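SARKPORT, Dec 29, 2020 – The Jansen Hall, the big white room with the upstairs walkway that so many people in town remember from school fairs, is ready for its next life as a shared workspace, and we could not be happier to open it up!

The hall has 339 square meters of floor, a mezzanine behind black railings and new ceiling lights throughout. Members can start booking desks now.
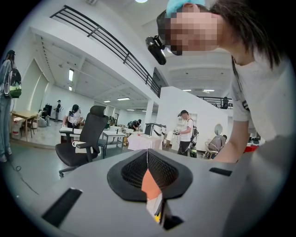
Inside the Jansen Hall, with the mezzanine overhead.

Most of the furniture came over from the old Muritz building in September – desks, office chairs and a good many tables that still had years left in them. Small round tables are meant for quick jobs and coffee, and anyone can pull up a chair.
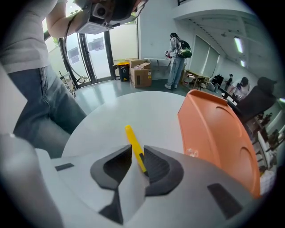 By Orsolya Szabó, Jansen Hall press desk

Daylight was the big wish when we asked future members what they wanted, and the glass doors bring in plenty of it. Quiet desks can be booked by the day or for up to 11 days in a row. The long evenings, when the hall stays open late, are first come, first served.

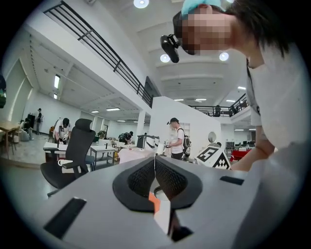
Jinfeng Lei has already put in for a desk and said that after nine months at the kitchen table, "a proper chair and other people in the room" sounded like a vacation.

Bookings for the first three weeks are taken at the front desk. Backpacks and coats can be left in the lockers by the stairs.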